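Subject: Re: [courtyard] paving joints, drainage, and the June market layout
From: Nadiia Tymoshchuk
To: courtyard list

Zakhar, all – replying between two other things so forgive the shape of this. Quoting the part I'm answering and leaving the rest off.

> On the plaza at Ponow: I still think we are overpaying. Trondulach quoted 2,653 for raking out and refilling the joints over the whole middle section, and Nazarenko came in at 2,394 for what reads to me like the same job. Same filler, same warranty wording, near enough. Can someone tell me what the difference buys us?
>
> Second thing. Sizwe wants to lay out the June market on the slabs themselves, using the joints as the grid, no chalk and no tape. I like it but last year half the stallholders couldn't find their spot and set up wherever. Do we trust people to read a line in the concrete?
>
> Third, the stains. Is washing in either quote? I couldn't find it.
>
> Zakhar Melnychuk

OK in order.

**Quotes.** Not the same job. Read page two of the Nazarenko one, the bit under "exclusions". They rake out to a shallower depth and they don't touch any joint where the old filler is still holding. Trondulach takes all of it out, good or bad, and starts over. So the cheaper one is a patch and the other is a redo. Whether we need a redo is a fair question and I don't know the answer. Svitlana walked it with a screwdriver and said most of the filler she poked was solid, a few stretches crumbled right away. She has a sketch, ask her for it. I'd lean toward the patch this year and put the difference into the drain cover by the north steps, which has been rocking since winter and is going to take somebody's ankle.

One thing I don't like in the Nazarenko quote: start date is "to be agreed". We got burned on that before. If we go with them I want a date in writing before anyone signs, and it has to be finished ahead of the market, curing time included. Junpei, could you call them? You're better on the phone than I am.

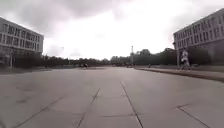

**Layout.** Sizwe's idea mostly works and I'd go with it, with some changes. The slabs are big enough that a stall sits inside one and leaves room to walk. We have 71 applications so far, and I wouldn't take more than that, people were cranky last year about the squeeze near the food end. Use the joints that run away from you toward the trees as the edges of the rows, they draw together into the distance and anyone standing at the bottom end can tell where a row is headed. The angled seam at the lower right is the one that will confuse people, so no row starts there. Put the info table on it, or the bins. Then number the slabs along each row, small, in washable paint at the corner, and put the same numbers on the map we mail out. People will trust a number. They won't trust "third slab past the post", which is what we told them last time and look how that went.

Rows need a gap wide enough for the delivery cart, and please measure the cart this time. It's the blue one in the shed, not the one in the old drawing, that one went years ago. Sizwe, you offered to do the map, is that still on? If so could you leave the left side a little looser than the right. The older stallholders like that side, they bring folding chairs and sit out front of the tables, and the chairs always end up in the walkway.

Also nobody on the list has said anything about power. Last year we had 12 stalls asking for it and ran cords across the walkway under rubber mats. It was legal, barely. I'd put all the power stalls in one row along the building and be done. If someone wants power and doesn't want that row, they don't get power. Happy to be the bad guy on this.

**Stains.** Washing is in neither quote, you read it right. The darker patches are mostly over on the left and I don't think they're worth paying to get rid of. Svitlana tried one with the stiff brush and the degreaser from under the sink and it got lighter but it also got a clean ring around it, so now it looks worse. If people want the whole thing washed, that's a pressure washer rental and a saturday's worth of arms, and it has to happen BEFORE the joints are filled or we blast the new stuff straight back out. I'd skip it. Vote me down if you feel strongly.

Couple of leftovers:

- Nonunside emailed about renting us awnings again. I haven't answered. The price went up and two of last year's had broken legs when they arrived. Unless somebody wants them I'll say no thanks.
- We still have no rain plan. Can't fit everyone under the arcade. Either we say rain or shine in the mailing, or we pick a backup weekend now. I vote rain or shine.
- The key to the water tap is missing from the hook. Whoever has it, please put it back, no questions.

What I need back from people: yes or no on the Nazarenko patch, yes or no on numbered slabs, and from Sizwe a rough map when theres one to look at. Doesn't have to be pretty. Pencil is fine.

Have to run, will read replies tonight after nine.

Nadiia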